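Home | Modules | Week 4 | Week 5 | Week 6 | Reading | Contact

Machines and Ordinary Work
Lecture 5 handout: Can it tidy up yet?
Notes by Cauã Evangelista, Ustdale evening programme

Last time we looked at factories, where machines do very well, mostly by having the world bolted down for them. This week we go indoors, where nothing is bolted down and somebody has left a sock on the stairs.

The short answer to the title is "a bit, slowly, if you put things back where it expects them". You may write that down and go home. The rest of the lecture is for those who have paid for the parking.

1. What counts as a chore

Engineers like a task with a beginning and an end. Pick up the block, put down the block, applause. Household work is seldom so obliging. "Clear the table" sounds like one job and contains a dozen, several of which are arguments about where things live. A person settles these without noticing. A machine has to be told, or has to guess, and its guesses can be bold.

For this course we'll split a chore into the following stages:

- finding the things
- deciding what each one is, and whether it is wanted
- getting hold of it
- putting it somewhere sensible
- knowing when to stop

Most public demonstrations concentrate on the third stage, as it films well. Most failures I have sat through happened in the second and the fifth. The Pledovico arm, which some of you saw in October, once spent 27 minutes on a small table and then began again from the left.

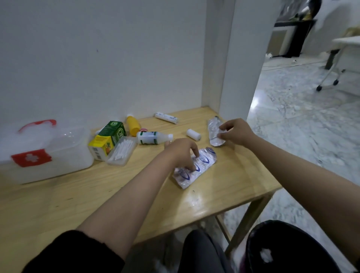

Getting hold of things is still harder than the brochures suggest, and the trouble starts with anything that has no fixed shape. A rigid box can be measured once and trusted. A plastic bottle that has been squashed flat is a different object every time you touch it, it shines in the wrong places, and being clear it shows the camera whatever happens to be behind it. Look at what the two hands are doing: one has its fingertips pressed on a crumpled bottle lying on the table, the other grips the lower end of a second one and holds it at an angle. Neither grasp would be in a textbook. Try writing either down as a list of instructions and you will soon want a biscuit. Then consider the first aid box, which has a proper handle on top and is, from a robot's point of view, practically a gift.

2. Sorting, or the rubbish problem

Suppose the gripping is solved. There remains the matter of what to keep. A flattened bottle is usually rubbish. A bottle lying on its side with its cap on may be half full of something you need. Cotton swabs in their case should go back in the cupboard – the same swabs, used, should not. To a camera these are differences of a few smudges; to the owner they matter a good deal.

Devine's rule, which we shall use in the seminar, says that a tidying machine should be marked on its worst mistake and not on its average. Throwing away 30 empty bottles correctly doesn't make up for throwing away one set of keys. Cui takes the opposite view and argues that people lose keys perfectly well without help. Read both before you pick a side. Cui is shorter.

3. The shop floor, briefly

A packing bench looks like a kitchen table with better lighting. It has the advantage that somebody can forbid the awkward items. In the Ustdale bench trial the arm handled up to 212 parcels a shift, all of them square and none of them soft. The soft ones went down a separate chute to a man with a stool. When you read that a line is "fully automated", ask where the stool is.

4. So, can they?

My own marks, which you are free to dispute:

Vacuuming an open floor: yes.
Vacuuming a floor with a cable on it: depends how fond you are of the cable.
Moving boxes with handles: mostly.
Picking up crushed, shiny or see-through things: sometimes, with patience.
Deciding what is rubbish: not with my things.
Folding a fitted sheet: I can't do it either.

For the seminar

Choose a table at home that has been left to itself for a few days. Spend 30 minutes clearing it with one hand, speaking aloud each decision before you act on it. Write up where you hesitated. Pairs are welcome, and a patient household is an advantage. One side of paper, please. Last year's longest ran to nine and was mainly about a drawer.

Related handouts
Lecture 3: Why the dishwasher isn't a robot (or is it)
Lecture 4: Bolted down – machines in factories
Lecture 6: Stairs
Seminar sheet: Devine and Cui on mistakes

Contact the programme office | © Ustdale evening programme | Back to top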